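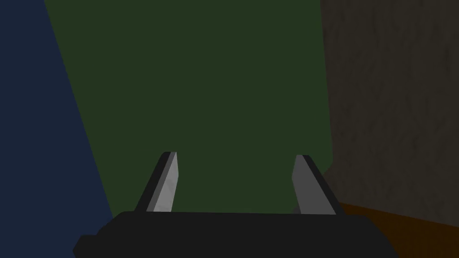
Hazem Farouk: The first reading should be repeated with the programming adapter unplugged. A serial adapter left on the header will supply or drain current through the data pins, and no figure taken in that condition can be relied upon.

Sleep current on a Restach board remains far above the expected value

posted by fieldstation_north, March 2018

Our department maintains a set of soil moisture loggers built on the Restach controller board, which carries an 8-bit AVR part running at 3.3 volts. Each logger wakes on a watchdog interrupt, reads a Ploro humidity sensor over the two-wire bus, stores the result, and returns to sleep. The loggers are powered by a small battery pack and are visited only when the season permits.

The units installed at the start of February were exhausted well before the scheduled visit. I brought one indoors and placed a meter in series with the positive battery lead. In power-down mode the board draws 800 microamps. The chip alone should need only a few microamps with the watchdog running, so nearly all of this is going somewhere else.

The following has been done so far:

The power indicator LED was removed from the board. The current fell from 800 to 689 microamps.

The sketch calls the standard sleep functions and selects power-down mode. I have confirmed that the board is asleep between readings, as the serial output stops and the activity pin stays low.

The Ploro sensor takes its supply from a digital output, so that it can be switched off before the controller goes to sleep. The output is set low immediately before the sleep call. The pull-up resistors for the bus are on our carrier board and are connected to the 3.3 volt rail.

I had assumed that the sensor could be ruled out, as its supply is off. Is there an accepted order in which the remaining causes should be examined? I would prefer not to replace the board, as the enclosures were made to fit it. I should add that my background is in soil science, and that the person who wrote the first version of the sketch has moved to another post.

3 comments

watt_ledger

Turn the ADC off before sleeping. It stays on otherwise. Also check brown-out detection.

1 comment

bench_and_bus

The previous reply is correct but gives no detail, and the poster has asked for an order of work. The procedure below is the one we follow for battery equipment. It assumes that the adapter has been disconnected as advised in the first comment.

Begin with the measurement itself. Many handheld meters drop a noticeable voltage across their internal shunt on the microamp range. When the controller wakes and draws several milliamps, that drop may be large enough to reset it, and the operator will then be measuring a board that is starting up again and again. Place a short jumper across the meter leads, let the board start and go to sleep, and then remove the jumper and read the display. Put the jumper back before the next wake-up. A longer watchdog interval makes this easier, and a test sketch that sleeps without ever waking is easier still.

Next, deal with the controller. The analog-to-digital converter is enabled by the startup code in the usual Arduino environment, and it is not switched off merely by entering power-down mode. The enable bit must be cleared by the sketch:

ADCSRA = 0;

This line should come before the call that disables other peripherals through the power reduction register. If the converter's clock is stopped while it is still enabled, it is frozen in that state and continues to draw current. We have seen this order reversed in published sketches, including one of our own. The register must of course be restored after waking if the sketch takes analog readings.

Brown-out detection is set by the fuses. On the parts with the letter P in the name it may be suspended in software just before sleep, and the instruction must be followed by the sleep instruction within a few clock cycles. On other parts the fuse must be changed with a programmer. I would not recommend removing brown-out protection altogether from a logger that writes to EEPROM, as a write made while the supply is collapsing can damage stored data. The saving is modest and the risk to your records is real.

Then look at the pins. Any digital pin left as an input with nothing attached may drift to a middle voltage, and the input stage will then pass current. Power-down mode disconnects most of the digital input buffers, but those that are able to wake the chip by interrupt stay connected. Unused pins should be set as inputs with the internal pull-up enabled, or as outputs held low, provided that nothing on the board is driving them.

I come now to the sensor, where I believe the largest part of your loss will be found. The supply pin of the sensor is being pulled to ground by your digital output, but the bus pull-ups remain connected to the 3.3 volt rail. Current passes through each pull-up into the data and clock pins of the sensor, through the protection diodes inside it, and out at its supply pin into your output. Setting the supply low has therefore opened a path that did not exist while the sensor was on. The accepted remedy is to connect the pull-ups to the switched supply of the sensor, so that the whole bus goes down together. On your carrier board this means lifting the upper ends of the resistors and joining them to the digital output.

One further precaution applies once this has been done. The Wire library enables the internal pull-ups of the controller when it starts. Call Wire.end() before sleeping, if your version of the library offers it, and confirm that the data and clock pins are then low. If it does not, clear the TWEN bit in TWCR and set both pins low yourself. After waking, raise the sensor supply, wait for the start-up time given in the sensor's data sheet, and call Wire.begin() again. Failure to restart the bus will cause the sketch to hang at the first read, and it may look like a faulty sensor.

Last, consider the voltage regulator. Its own consumption cannot be reduced from the sketch. It can only be replaced or bypassed, so there is little purpose in examining it until the other items are settled.

Please make one change at a time and write down the reading after each. If two are made together and the current rises, it is difficult to know which was responsible.

12 comments

fieldstation_north replied

I am grateful for the full reply. The work was carried out in the order given, and the results may be of use to others with the same board.

With the adapter disconnected and the jumper method used, the starting figure of 689 microamps was confirmed. Clearing ADCSRA before the power reduction call brought it to 501. The sketch had indeed contained the two steps in the wrong order. Setting the unused pins made no difference that my meter could show.

Moving the pull-ups to the switched supply, together with the changes to the bus pins, brought the current to 106 microamps. I regret that I made those changes together, against the advice given, as the resistors had to be moved before the board could be tested at all. The sensor reads normally after waking, provided that the delay is kept. I first left the delay out, and the sketch stopped exactly as described.

Brown-out detection has been left as it was.

The remaining current seems to be the regulator. Would it be acceptable to remove it and feed the rail directly from the battery pack?

2 comments

ocampo_repairs

That depends entirely on the battery. The rail must never exceed the maximum rating of any part connected to it, and the Ploro sensor is likely to have a lower limit than the controller. A pack of two alkaline cells may be connected directly if the sketch and the sensor will both operate at the voltage the cells reach near the end of their life. The clock speed matters here as well, as the AVR requires a higher supply at higher clock rates. Three fresh alkaline cells will exceed 3.6 volts, and many 3.3 volt sensors are not rated for that. Lithium polymer cells should not be connected directly for the same reason.

If a regulator is needed, choose one by its quiescent current and read the table for light loads, as the headline figure is sometimes given for a different condition. We fit the Hustlow low-dropout part in our Ocampo boards and have been satisfied with it, though any regulator of similar rating and pin order would serve. Check the pin order twice. It differs between makers even where the package is the same, and a reversed regulator will usually take the controller with it.

Keep the output capacitor within the range stated by the manufacturer. Some older designs are unstable with ceramic capacitors, and this shows itself as unexplained resets when the sensor is switched on — a fault that can easily be mistaken for a weak battery.

5 comments

Shared 14 times | Contact the moderators | Copyright 2018, all posts remain the property of their authors | Back to top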